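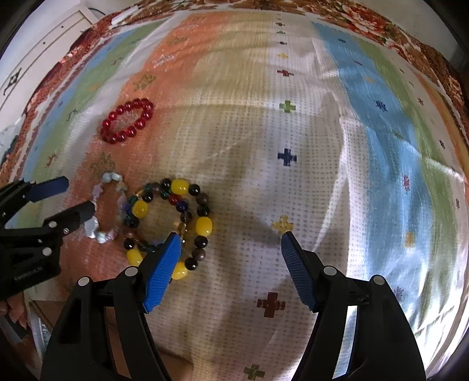

About Gridcombe

Gridcombe is a small school of mountain geography. We teach people how high country works: why a ridge stands where it does, where the snow goes when it melts, and how to read all of that from a map before you ever lace up a boot. Our classrooms are in the old valley schoolhouse at Tasetti, at 1,680 meters, and from the back steps you can look straight up at the Kadon Range, where we spend as much of the year as the weather lets us.

How we began

The school grew out of a walking club, and a fairly lazy one at that. Savvas Sotiropoulos had been teaching geography to teenagers down on the plain and was tired of drawing mountains on a board for children who had never stood on one. He started bringing a few of them up to Tasetti during school breaks, along with any parents who wanted to come, and after a while the parents were asking more questions than the children were. Fotini Mavromatis, a geologist who had married into the valley, got pulled in to answer the ones about rocks. She is still answering them, and if you get her going on the pale bands in the cliffs above the Tsai River you should bring a sandwich.

The first proper course ran one February with 7 students, a borrowed stove and a set of maps so old that the road to the pass was missing. We still have those maps. They hang in the hallway, and new students like to hunt for everything the surveyors got wrong (the upper lake is on the wrong side of the saddle, to give you a start).

What we teach

Most people come to us for the Foundation Course, which lasts 3 weeks and covers contour maps, landforms, rivers and drainage, and mountain weather. There's a good deal of walking in it, though none of it is climbing, and we go at the pace of whoever is enjoying the view the most. After that you can stay on for a longer season and pick up glacial landforms, plant zones or place names.

Place names may sound like the odd one out, but it is one of our favorite things to teach. The Kadon Range has a north side and a south side that were settled by different people, and plenty of its peaks have two names, or the same name spelled so differently that you'd never guess. Periklis Pappas has been collecting them for years from herders, parish books and gravestones, and his students help him with the sorting in the evenings. He'd like it known that he is always glad of a new spelling.

We also run day visits for schools, with a morning indoors and an afternoon along the river. The lower path is wide and mostly level, and younger children manage it very well.

The people here

Savvas still runs the school and teaches rivers. Fotini teaches rocks and ice. Jirayu Luangrath looks after our weather station and the snow records, and leads the winter courses – he came for one season as a student and we have been lucky enough to keep him. Jaanus Ramanauskas draws our maps by hand and then patiently draws them again when a landslide moves something. He also handles bookings, so his is likely the first name you'll see when you write to us.

Who comes

All sorts of people, really. We have had retired engineers, trainee teachers, a baker who wanted to know where her flour's millstream started, and a good many folks who simply liked looking at mountains and wanted to understand them a bit better. You don't need a science background, and we don't give grades. We do ask you to keep a field notebook, and we'll read it with you at the end if you'd like us to.

The schoolhouse has beds for almost 40, in shared rooms upstairs, and supper is eaten together at the long tables in the old assembly room. The library next door is open to anyone in the valley, whether or not they are taking a course, and you're welcome to come in and spread the maps out on the floor as people here have always done.

Coming to see us

Bookings for the winter courses close on 10th December. If you are thinking about a later season, or you'd just like to stop by and look around first, write to Jaanus at the school office and he will tell you how the road is.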